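Home > Shared Workshop > Build Logs > Grippers and End Effectors

Ticket 529: Pad wear and fit, Hadley hand-held grippers (pair)
Opened by: Jessie Geddes
Status: open, parts pending

Task is shoe placement on the two-tier rack. Complaint is shoes shifting in the grip.
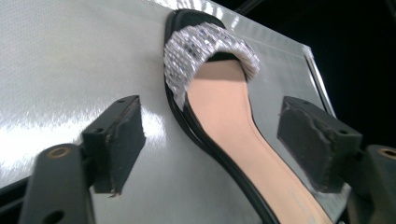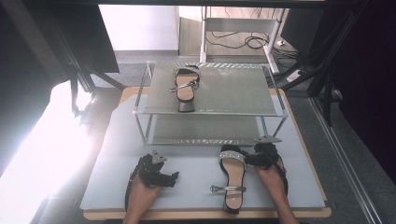
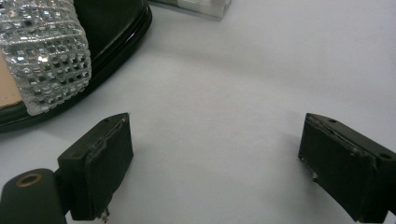

Reading time: 2 min

Symptom: sandal rotates in the grip when lifted by the narrow middle section. Happens with either gripper. Lifting across the rhinestone strap holds better, but the pad edges catch on the stones.

Checked so far:
- Finger travel. Full open and full close on both units, no binding.
- Pivot screws. One was loose on the left unit. Tightened, no change.
- Pad edges. Both pads are scuffed along the top edge in the close-up on the white surface, and a white fragment sticks out of the right one. Frayed fibers under the left pad.
- Pad glue. Trernov contact adhesive from the May rebuild. Outer layer lifts with a fingernail.

Tried: trimmed the loose fibers on one pad, cleaned the faces with alcohol, ran 3 lifts. Sandal still rotated on 2 of them.

Dec 4, 2023: Pringle sheet is too stiff to follow the curve of the sole edge. Ordered the softer Pidach sheet, part 1028. Will cut new faces with the old ones as a template and leave the screw holes clear.

To do: replace all four pads together, recheck closing alignment, repeat the lifts with the heel end facing the operator. Do not reuse the old adhesive.

© Shared Workshop Build Logs | Contact | Back to top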